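Sunside Neighbors – Home & Garage Help

Sorting a big pile of loose household batteries, what goes where?
Posted by Beathag Mowat in Recycling and Disposal
4 replies · 79 views · Share

I cleared out my dad's utility drawers and ended up with a lot of loose cylinder batteries. Some are clearly newer, with bright wrappers, and some are dull and look like they have been in there for years. They were all mixed together in one shoebox along with picture hooks and fuses.

I bought two plastic bins and I want to end up with one for batteries to keep and one for batteries to drop off. The drop-off at the Nokemden transfer station is open Thursday until 4, and I would like to get everything there in one trip.

What I don't know is how to tell the good ones from the dead ones without trying each one in a flashlight. I also don't know if rechargeables can go in with the regular ones, or if I need to do anything to them before they ride in the car. A few have a crust on the end. I have been leaving those alone for now.

12 people found this useful
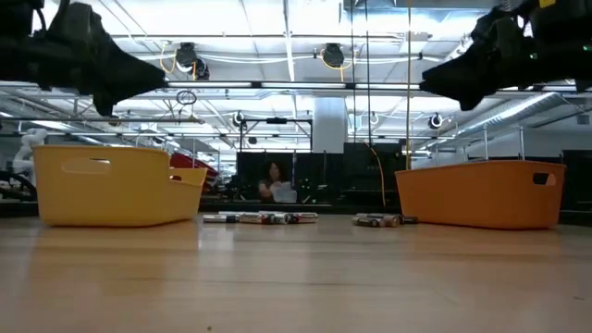
Mateos
Member, 80 posts

Get a cheap battery tester, or a multimeter if you have one. A regular alkaline AA or AAA is 1.5 volts when new. Anything reading under 1.2 I put in the drop-off bin. Between 1.2 and 1.4 it will still run a wall clock or a TV remote for a good while, so I keep those in a jar by the door. The testers with a little dial are fine for this and you can go through a shoebox in an evening.

Rechargeables read differently. A NiMH cell says 1.2 volts when it is perfectly healthy, so don't throw those out based on the number. Read the wrapper. If it says NiMH or NiCd or "rechargeable," set it aside and run it through a charger before you decide anything.

Work on a hard surface with nothing metal on it. Pull the picture hooks and fuses out first. I sort by type before I test, in separate heaps, and only then start filling the bins. If you test first and sort later you will end up testing half of them twice – I have done that.

For the trip, put clear tape over both ends of anything that is lithium, anything rechargeable, and any 9-volt. A 9-volt has both terminals on the same side and it can short against another battery or a paper clip. Ordinary alkalines don't usually need tape, but some sites ask for it, so call.

Like (9) · Share

Wokex
Member, 1799 posts

Mateos has it right on the voltage. On the crusty ones: the white stuff on an alkaline is potassium based and it will irritate your skin. Wear dish gloves, don't touch your face, and put each leaker in its own small zip bag. Don't bother testing them. They go in the drop-off bin in their bags no matter what they read.

If any of it got on the drawer or the shoebox, wipe it with a cotton swab and a little white vinegar, then a damp cloth, and let it dry. I would throw the shoebox out.

Keep the rechargeables separate from the alkalines when you hand them over. Nokemden had two different drums when I went in April, one for single-use and one for rechargeable. The man there made me pick mine apart on the tailgate because I had mixed them. If you only have the two bins, use a paper bag for the rechargeables and set it inside the drop-off bin on top.

Also label the bins. Masking tape and a marker is enough. My wife put a whole winter's worth of good batteries in the wrong tub because I was the only one who knew which color was which.

For the ones you are keeping, store them at room temperature, all facing the same way, in something with a lid. The refrigerator does nothing for them and they can pick up moisture.

Like (14) · Share

garagebill
New member

just do the drop test. good ones land with a thud and dead ones bounce. takes 2 seconds each

Like (1) · Share

Mateos
Member, 80 posts

The bounce test will tell you a brand new alkaline from a used one. A half-full battery bounces nearly as much as a dead one, so you would be giving up a lot that still work. It also doesn't apply to rechargeables. I'd spend the few dollars on the tester.

Like (6) · Share

Contact · Community rules · © Sunside Neighbors · Back to top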